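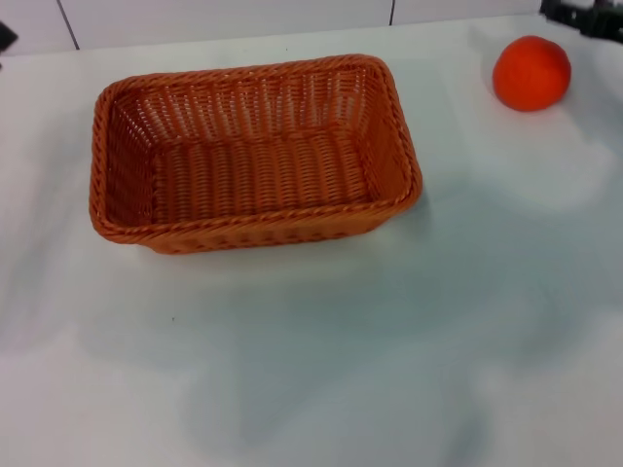 Go through this list before every hand-guided or remote-controlled session at the Duten bench, and again after a break of more than 30 minutes. It takes the place of the September sheet. The layout check is done with the task set for its first pass: basket at upper left on the white top and empty, the round orange fruit off to the right with clear table between them. Put both back to that layout after each showing. Comments under the items are from the walk-round with Lorraine Dobson on February 8, 2019.

1. Stop button within reach of the person guiding the arm. Pressed and reset once before power goes to the joints.
Comment: OK. Button on the remote desk was stiff. Replace.

2. Speed limit set to the teaching value, not the playback value.
Comment: Found on playback. Changed and initialled.

3. Hand guiding: one person on the arm, sleeves rolled or buttoned, no lanyards. Hold the arm by the grip behind the wrist. Keep fingers out of the jaws.
Comment: OK. Hayley Ackroyd asked for a smaller pair of gloves.

4. Remote control: operator can see the table directly as well as on the screen. A second person stands at the bench and calls "clear" before each start.
Comment: Operator's chair was turned away from the table. Moved.

5. Table top clean and dry. Nothing on it that isn't part of the task.
Comment: One small dark speck on the left, below the basket. Wipe down.

6. Basket rim and weave free of broken strands that could catch a fingertip pad.
Comment: Check by hand, all four sides.

7. Light even enough to judge the grip.
Comment: Soft shadow over the middle of the table and bright patches on the right. Acceptable for this task. Look again if the blinds are changed.

8. Arm returned to rest and brakes on before anyone reaches across to reset the fruit.
Comment: Missed 2 times during the walk-round. Repeat the briefing.

9. Bad showings marked as bad in the log straight away. Do not delete them. Last good entry: 1,972.
Comment: OK.

Checked by: Clive Lightfoot
Items 1, 5 and 8 to be closed before the next session.

Print this page
E-mail this page

Comments (3)

Bhupendra Dixit
Does item 8 apply when working by remote? The person at the bench is already standing there.

Clive Lightfoot
Yes, both ways of working. Brakes on first, then reach.

Johannes Zulu
New stop button for the remote desk is in the Bellamy cupboard, second shelf. I can fit it before the next session if someone leaves me the key.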